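The Grout Gospel

Every January the home magazines discover that your floor is filthy. Mine obliged with a four-page spread on sealants, and by Thursday I had three flyers in the mailbox from firms offering to rescue my kitchen. Virneck wants 437 dollars for what it calls a full joint restoration. Brustgate will do it for less, provided you sign up for a yearly visit.

I have lived over the same tile for 20 years. It was put down by the previous owner, who as far as I know never sealed a thing. It's a bit gray in the joints. So am I.

Tassanee Intarasuk laid floors for her uncle's company, Wongsuwan, before she went into teaching, and she is less impressed by sealant than the people who sell it. "A decent cement grout, mixed right, doesn't fall apart because you skipped a year," she told me. Her old customers who complained about dark lines were mostly mopping with too much soap and leaving the bucket water to dry in the low spots. She had them switch to plain warm water and a stiff brush. Some came back happy. Some bought the sealant anyway.

The sales pitch leans hard on a single word, porous. Cement grout is porous, true enough — so is the sidewalk. What I'd like to see is how much difference a coating makes in a dry hallway after five years of shoes, and when I asked Clevon, whose bottle costs 50 dollars, I got a brochure and a coupon. 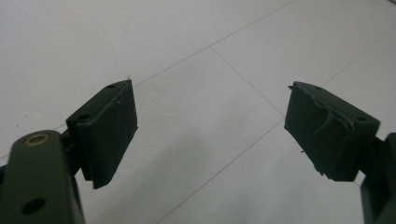
Does a tile floor at home need sealing every year? Most don't, and a floor with epoxy grout generally doesn't need its joints sealed at all.

Showers are a different matter, and so is unglazed stone, which can stain from a spilled glass of wine. Kulap Prasertsri runs a small restaurant with a terracotta floor and pays to have it treated on schedule. She has fryer oil to think about. I have a cereal bowl and one elderly dog.

The flyers are in the recycling. I did buy the brush.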